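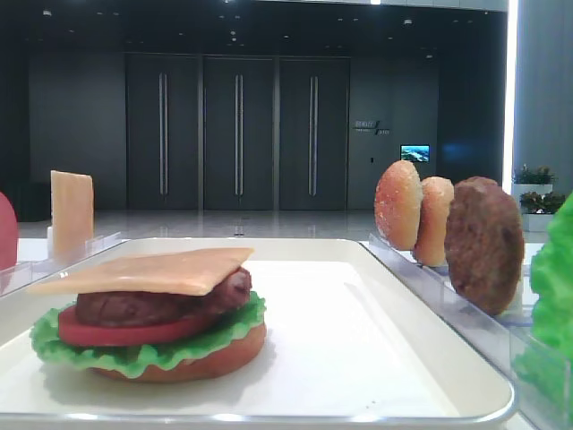 The burger on the tray, extra pieces in the holders

Storing and cleaning a play food burger set

Posted in Toys and Playrooms, Jun 22, 2021

Linville_mom
I put together a burger station for our playroom: bottom bun, lettuce, tomato, patty and cheese on a white tray, with the spare pieces standing up in clear acrylic holders on both sides. The kids like being able to see everything. Two problems. The lettuce gets dusty in the ruffles and a cloth doesn't reach in there. Also the top bun slides off as soon as anyone bumps the table, and then the cheese goes too. Is there an order that stacks better, and how do you wash these without ruining them? I have 16 pieces in all and don't want to replace them.

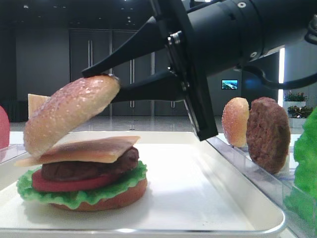 Top bun just above the stack, cheese set cornerwise on the patty

farina20
We've had a set like this for years. For the lettuce, use a bowl of warm water with a little dish soap and a soft toothbrush. Leave it in for 12 minutes, brush along the ruffles, rinse, and stand it on a towel overnight. Don't use the dishwasher. I tried it once in January and one of our leaves came out curled and never went flat again.

Your order is fine. I would keep the patty above the tomato, because our tomato slices are slick and the patty moves around less when the lettuce and tomato are under it. The cheese is what makes the bun slide. Push it back so it sits in the middle of the patty, then set the bun down flat. If one side of the bun touches first it tends to take the cheese with it. A small dot of removable putty under the cheese helps too if the kids are old enough not to pick at it.

Check the holders when you clean. Ours collect crumbs in the slots and a cotton swab gets them out. No glass cleaner on acrylic, just soap and water.

Mandik_Ekero
get a bin with a lid. ours had 100 pieces of play food at one point and holders were never going to work. dust problem solved

Linville_mom
Thanks, will try the toothbrush tonight. I'd like to keep the holders if I can, the bin we had before just got dumped on the floor.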